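Preguntas frecuentes sobre la recogida de demostraciones con pinza manual

Proyecto Arnotska. Última revisión: 20 de noviembre de 2019

Estas respuestas se dirigen a los operadores que graban demostraciones y a los grupos que reciben los datos. Las dudas sobre instalación del software de a bordo se tratan en el manual de Fotar.

GENERAL

¿Qué se considera una demostración?
Una ejecución completa de una tarea por una persona que sostiene la pinza, desde la posición de reposo hasta la vuelta a esa posición. Incluye el vídeo de la cámara montada en la pinza, la apertura de los dedos y la trayectoria estimada de la herramienta. Si falta cualquiera de los tres flujos, el registro se guarda como incompleto y no entra en el conjunto de entrenamiento.

¿Por qué se usa una pinza manual en lugar de teleoperar el brazo?
Por rendimiento y por movilidad. Con teleoperación hay que trasladar el brazo, calibrarlo y reservar la celda. La pinza manual se lleva a cualquier mesa. La geometría de los dedos es la misma que la del efector final, de modo que las imágenes de entrenamiento y las de ejecución son comparables en la zona de contacto.

¿Cuántas demostraciones hacen falta por tarea?
Para una tarea de agarre simple se piden 100 demostraciones válidas por objeto. El conjunto base de Arnotska contiene 2.000 y no se amplía con grabaciones de una sola sala.

¿Puede grabar cualquiera?
Sí, después de la sesión de formación y de entregar una serie de prueba. La serie la revisa Shufen Li, responsable de calidad de datos, que asigna el identificador de operador. Los registros sin identificador se rechazan en la importación.

PREPARACIÓN DEL ENTORNO

¿Hay que despejar la mesa?
No. Los objetos ajenos a la tarea se dejan donde están, salvo que impidan el movimiento o supongan un riesgo. Una política entrenada solo sobre superficies vacías falla en cuanto aparece un cable o una hoja de papel. Lo que sí se exige es cambiar la disposición cada 7 demostraciones como máximo.

¿Se admite que haya personas en la sala?
Se admite, y en oficinas y zonas de exposición es lo habitual. Deben haber sido informadas antes de iniciar la grabación. El desenfoque de rostros se aplica en el servidor, antes de la anotación; el operador no edita el vídeo.

¿Qué iluminación se requiere?
La propia del local. No se añaden focos. Las ventanas muy brillantes cerca del borde de la imagen son aceptables mientras el objeto manipulado conserve detalle. La exposición automática se deja activada en la fase de localización y se bloquea antes del primer registro de la serie.

¿Qué ocurre con las superficies blancas y uniformes?
El estimador de trayectoria necesita textura. Una mesa blanca sin nada encima produce deriva, sobre todo en movimientos lentos. Si la trayectoria se pierde en la vuelta de mapeo, conviene orientar la pinza de forma que entren en el campo paneles, mobiliario o elementos del techo.

TAREA DE BOTELLA

¿Cómo se sujeta la botella?
La secuencia es la siguiente:

1. Colocar la pinza abierta a la altura elegida y esperar a que el indicador de registro quede fijo.

2. Aproximarse en línea recta, con un dedo a cada lado de la botella. No se corrige con la otra mano.

3. Cerrar hasta que las dos almohadillas apoyen en los laterales del cuerpo, por debajo del tapón. Los dedos no deben agarrar el tapón: con ese punto de contacto la botella gira y el registro se etiqueta como otra tarea. En la toma de referencia, el tapón azul queda justo por encima de las mordazas, entre las dos puntas amarillas, y el cuerpo transparente sale por la parte inferior de la imagen. 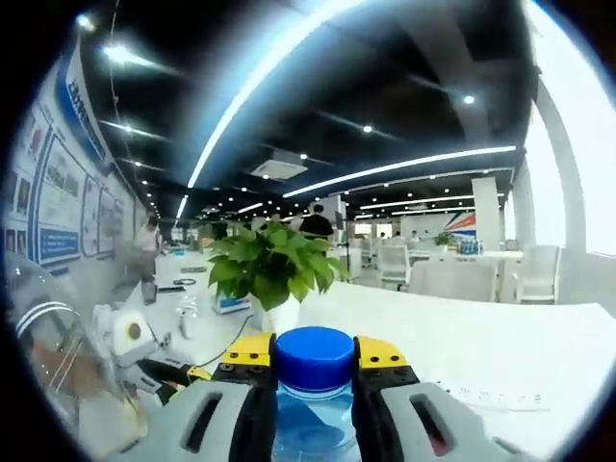 4. Elevar la botella, mantenerla inmóvil 2 segundos y trasladarla al punto de destino.

5. Apoyar, abrir por completo y retirar la pinza antes de volver al reposo. El registro se cierra con el botón, nunca apagando la unidad.

¿Por qué se insiste en las botellas transparentes?
El plástico transparente deja ver el fondo y cambia de aspecto con cada ángulo. Los detectores tienden a apoyarse en el tapón y a estimar mal el contorno del cuerpo. Las series con botellas opacas se graban aparte y llevan otro código de objeto.

¿Puede haber más botellas a la vista?
Sí. La botella objetivo se identifica por la trayectoria de la pinza, no por la posición en la mesa. Cuando haya otra igual al alcance, se anota en el campo «distractores». Las que estén en mesas del fondo no se anotan.

¿Se aceptan agarres fallidos?
Se conservan con la etiqueta «fallo» y se utilizan para entrenar el clasificador de éxito. No deben repetirse a propósito ni borrarse. Si la botella se resbala y el operador vuelve a cogerla sin soltar el botón de registro, la etiqueta es «recuperación».

¿A qué velocidad hay que moverse?
A una velocidad que el brazo pueda reproducir. La herramienta de validación de Clanevthorpe compara la trayectoria con los límites articulares y marca en rojo los tramos no ejecutables. Un operador nuevo suele pasarse en el traslado, casi nunca en la aproximación.

CALIDAD Y REVISIÓN

¿Cuáles son los motivos de rechazo más frecuentes?
Por orden: pérdida de trayectoria al girar la muñeca, cierre antes de terminar la aproximación, dedo del operador delante de la lente y desajuste de tiempo entre el vídeo y la lectura de apertura. Este último se debe casi siempre a una batería baja.

¿Es obligatoria la vuelta de mapeo?
Sí, una por cada sala y otra cada vez que se mueva un mueble grande. Consiste en recorrer el perímetro de la mesa con la pinza cerrada y vacía. Las demostraciones grabadas sin mapa previo solo se recuperan de forma parcial.

¿Cada cuánto se revisan los dedos?
Al comienzo de la jornada. Se comprueban los tornillos de las puntas y el estado de las almohadillas. Una almohadilla desgastada modifica la apertura medida para el mismo objeto, y ese error no se detecta en el vídeo. Los recambios se piden con el código de la unidad.

¿Se pueden mezclar unidades dentro de una serie?
No. Desde mayo cada unidad tiene su propio archivo de calibración y el importador solo admite uno por serie.

ENTREGA DE DATOS

¿En qué formato se entregan las series?
Una carpeta por serie, con el vídeo original sin recomprimir, el archivo de apertura, el mapa y la ficha de sesión. El formato interno Ye se genera después, en el servidor. No se deben entregar carpetas ya convertidas.

¿Qué datos lleva la ficha de sesión?
Identificador de operador, sala, tarea, código de objeto, código de unidad y distractores. El campo de observaciones es libre. Se agradece que figuren los cambios de luz durante la serie, por ejemplo persianas bajadas a mitad de la grabación.

¿Cuánto se tarda en saber si una serie es válida?
El informe automático se emite al terminar la importación. La revisión manual afecta a una muestra de cada serie y su resultado llega por correo al operador, con la lista de registros rechazados y el código de motivo.

¿Se puede recurrir un rechazo?
Sí, respondiendo al mismo correo con el número de registro. Los rechazos por trayectoria no ejecutable no se reconsideran; hay que volver a grabar.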